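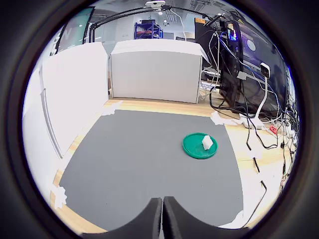 About Nindmont

Nindmont makes and sells table goods for schools, workshops and small kitchens. We carry plates, shallow dishes, trays and the mats that go under them. The company started in a single rented unit in Moltitz and is still there, with more shelves and a better loading door.

Most of what we sell is plain. A round plate with a raised rim, in one solid color, is the kind of thing our customers order again and again. They want it to stack, to wash easily and to match the ones they bought before. We keep colors in the range for a long time for that reason. The green has been in the catalog since the first printed price list, and it is still the color people ask for most.

What we make

The range has 442 items at present. They fall under three names:

Nindmont Table: plates, dishes and bowls with a rim.
Schmieder: trays and carrying boards. We took over the Schmieder line from its former maker and kept the old sizes, so new trays fit old racks.
Arby: mats and table covers, mostly in dark colors. Arby mats are sold by the piece or cut to order.

Replacement pieces can be ordered one at a time. There is no minimum for schools.

How we set up a table

We get a lot of questions about laying out a work table for sorting, crafts or small-parts practice, so we put our usual advice on this page.

Start with a clean, dry tabletop. Lay a dark mat over most of it and leave a strip of the table showing at the sides. A dark gray mat works well under a light wooden table setup, and pale items are easy to find on it. Tape the corners down with white tape. Four pieces will do. Press the tape flat and replace it when it starts to lift.

Put one dish on the mat to begin with. Small things such as foam cubes or blocks go in the dish, where the rim keeps them from rolling or sliding off. Add more dishes once people are used to the layout. If the table stands in a shared room, white panels along the side help keep one work area apart from the next.

Where we are

The office, the packing room and the sample room are all in the same building in Moltitz. We have 57 employees. The sample room is open to trade customers by appointment, and you are welcome to bring a plate or tray you need matched. Parking is behind the building. Please use the side entrance, as the front door is for deliveries only.

We close for stock count in March. Orders placed during the count are packed when we reopen, in the order they came in.

Ordering and returns

Unused goods can be returned in their original packing. Mats cut to order cannot be returned. If something arrives chipped or bent, keep the box and write to the office within 5 working days.

Page updated 19/09/2018

Related pages
Color chart and discontinued colors
Arby mats: sizes and cutting
Schmieder tray measurements
Schools and workshops price list
Delivery

Search this site
Enter item or number
Go

This site uses cookies to remember your basket. By continuing to use the site you agree to this. OK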